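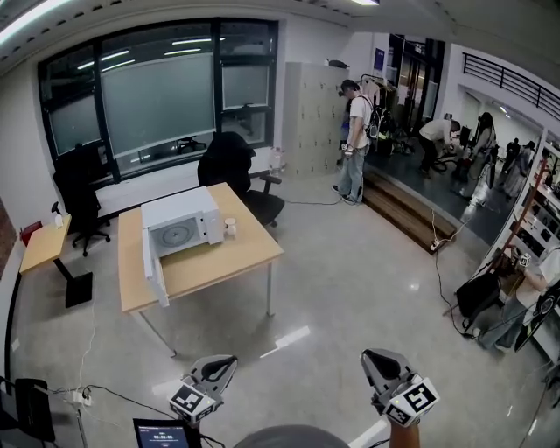
White microwave with the door open, small white cup beside it.

Cledwood Voice Pack, version 8

Okay, so the voice pack is finally up as its own download, and I'm writing this page because the old forum post got so long that people kept asking me which file goes where. Everything you need should be on this page now. If it isn't, yell at me in the comments and I'll add it.

For anyone landing here from a search: Cledwood is my add-on campaign for Sodosside. You play a ferry pilot who takes over a route between two river towns that don't like each other much. I released it with text only, and that was fine, people were really kind about it, but I always heard the characters talking in my head and it bugged me that you couldn't. The voice pack fixes that for most of the cast.

What's in it

The pack has 1327 recorded lines. That covers the whole main story plus the side jobs in Tadholm, including the long one with the missing bell (yes, all the endings). Shopkeepers and dock workers have short greetings and grumbles. The night market is still text only. I rewrote half of it in October and I didn't want to ask anybody to record lines I was about to throw out.

Who you'll hear

Zoila Cárdenas plays Captain Cozma, and she is so good that I went back and gave the captain more to say in the second act. Washington Leite is the customs officer and also the customs officer's brother, which was his idea, and I love it. They argue in one scene and he recorded both halves the same evening. Araceli Becerra does the innkeeper and most of the women on the Tadholm docks. Érica Aguiar is the radio operator. You only ever hear her through static, so if you think your speakers are broken in chapter 5, they're fine!

Jussara Prado didn't voice anyone, but she cleaned up every single file. We had people recording in closets and under blankets and in one case in a parked car, and she got it all sounding like the same town. She also caught a lot of places where the subtitle and the spoken line didn't match. I fixed most of them by changing the subtitle.

What you need

The base game, fully patched, and Cledwood 5 or newer. Older versions will load the pack and then play the wrong lines for the wrong people. It's pretty funny for a minute and then you'll want to update. You'll also need 200 MB free on your drive. The files are compressed more than I'd like, but the first test build was huge and two of my testers have terrible internet.

Installing it

Close the game first. Unzip the download and drop the folder called "voices" into your Cledwood folder, next to "maps" and "text". Say yes if it asks about replacing files. Start the game, go to Options, then Sound, and turn on Character Speech. That switch is off by default and I can't change that from a mod, sorry. If you had any of the earlier test packs, delete the old "voices" folder completely before you put the new one in. Don't merge them.

Your saves will work. You can add the pack halfway through a playthrough and it'll pick up from the next conversation.

Things I know about

The ferry engine is too loud over the captain's first speech if you have effects turned all the way up. Pull effects down a notch for now.

If you skip a line very fast, the next one sometimes starts late. I've been chasing this one for weeks. It happens a lot less with the frame limit on.

Washington's laugh in the warehouse plays twice. I'm leaving it.

A couple of players told me the radio operator goes quiet if you load a save inside the signal tower. Walk out and back in and she'll start up again.

Other languages

The voices are English only. The Spanish and Portuguese subtitles work fine with them, and Araceli has checked the Spanish ones against the recordings. If you want to translate into something else, the text files are plain and easy to edit. Write to me before you start so I can tell you which parts are about to change.

What's next

Night market voices, once I stop rewriting the night market. There's a fortune teller who needs somebody with a really low, slow voice, so if that's you, record a few lines of anything and send them over. A phone recording is fine for a first listen. I read messages on Wednesday, mostly, so give me a few days.

The pack is free and it's going to stay free. Please don't reupload it, just link to this page so people get the current version. Streaming it or using it in videos is totally okay, you don't have to ask. I'd only like you to put the cast names somewhere people can see them.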